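Unit 6 handout: depth and segmentation on reflective work surfaces

Assumed background: pinhole model, RANSAC plane fitting, ROS 2 launch files. The code is in the Flaststead repository under perception/surface. Check out the lab branch before you start, as main still has the old filter defaults.

6.1 The problem

A tabletop manipulation stack normally begins by fitting a plane to the depth cloud and treating whatever sits above it as an object. Two things break this. Clear film returns specular highlights that the stereo matcher reads as texture at the wrong disparity. Embossed surfaces have relief of their own, so a tight inlier threshold splits one plane into many small ones.

Small pale objects on a pale surface are the worst case. A white tag held in the fingers has almost no colour contrast with the background, and its edges fall inside the depth noise.

6.2 Pipeline

The Urel node runs in this order:

saturation mask
temporal median over 13 frames
plane fit, two passes
hand segmentation
residual clustering

The mask has to come before the median. If the order is reversed, a highlight that moves with the head camera smears across the window and comes out as a ridge. Hands are segmented before clustering so that a held tool can be assigned to the nearest hand mask and kept out of the list of free objects.

6.3 Parameters

Set plane_inlier_mm to 2 for the second pass. Leave min_cluster_px at 58. Lower values let specks of debris through as objects, and the Pluvora planner will then try to route around them.

6.4 Exercise

Use the Matheson recording, 1230 frames, head view. Run the pipeline with the mask on and off and plot the number of residual clusters per frame. Label the held items by hand in a sample of frames and report recall for each hand separately. Submit the plot, the labels and your launch file. Marks are deducted for hard-coded paths. 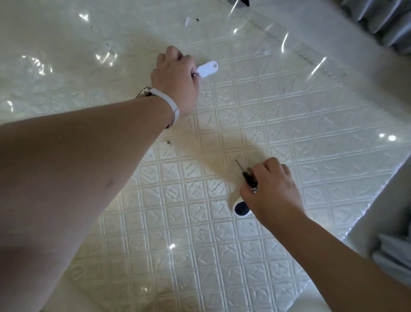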